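From: Signe Zoëga
To: gillport-strips
Subject: Re: [gillport-strips] Sunday page format change, and the reprint book

Quick one, I'm between two things and my lunch.

Sekar Oei wrote:
> Has anyone else had the note from Nivero about the Sunday page? As I
> read it they want everything in the half-page shape from December on,
> with the title row as a throwaway. My strip has never had a throwaway
> row. I've got 20 Sundays already inked and lettered in the old shape
> and I don't see how to cut them up without losing the jokes. Also, is
> the Pesix book still happening? Last I heard it was 172 pages and then
> it all went quiet.
>
> Sekar

Yes, got the note. Same one I think, two paragraphs and a template that wouldn't open. Asked Vilhjálmur and he had to save it as something older first. He can send you his copy.

On the throwaway row – you don't have to recut the finished ones. I called Ditte Bech at Nivero this morning and she says anything already inked can run in the old shape until it's used up. They'll just drop a house ad next to it in the papers that take the half page. Ugly, but your panels stay in order. Get her to put that in writing though. I did.

For new ones, what works for me: draw the real gag in the bottom two rows, then go back and do the top row last. A little two panel thing, same characters, doesn't have to connect. Half the papers won't print it so don't put your best line there. I did exactly that for most of the spring and got mail from readers asking what the title of the strip even was.

Lettering size. The template shrinks more than the old one did. My usual balloon text came out way too small on the proof, had to go up a nib and cut words. Cutting words was probably good for me. Oluf says he's keeping his the same and let them squint. Oluf also letters with a brush so who knows.

The book. Still happening, not 172 anymore. Pesix came back with 134 pages because of the paper price, so somebody's going to lose strips and I'd rather we choose than they do. There are 546 dailies in the pile right now. We each get a turn at the list. Mine's done, passed it to Vilhjálmur, he's got it now, then Oluf, then you Sekar. Please please don't add any back in without taking the same number out. Last time teh list came back longer than it went out.
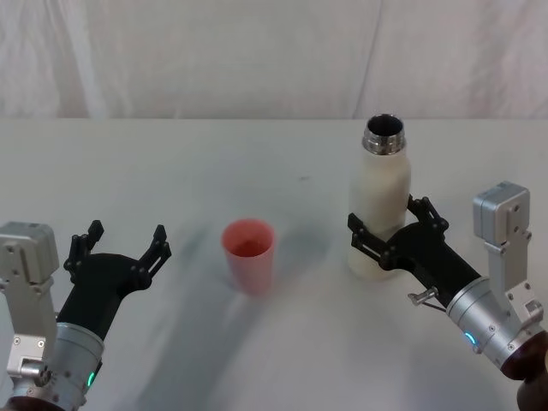
Cover is a seperate fight. I still want the one with the dog on the roof, Vilhjálmur wants all four strips in a grid, like a page of stamps. Grid is fine if the colors get redone, the old scans are all muddy, the reds esp. If anyone has the original art for the roof one, or even a decent photocopy, tell me. Mine went to Ásgeirsdóttir for the library show and I haven't seen it since.

Oh and Sekar, the contract bit. The reprint rights paragraph is on the second page, above the signatures, not in the part they marked. Read that one. The split is even between the four of us but the originals stay with whoever drew them, and the first version I got didn't say so. New version does. If yours doesn't, send it back.

Will be at the drawing night in Gillport if anybody wants to look at proofs there, I'll bring the big envelope. After seven, probably later, parking is awful.

Signe

> --
> gillport-strips: daily and Sunday cartoonists, Gillport and nearby
> To leave the list, write to the list owner with "leave" as the subject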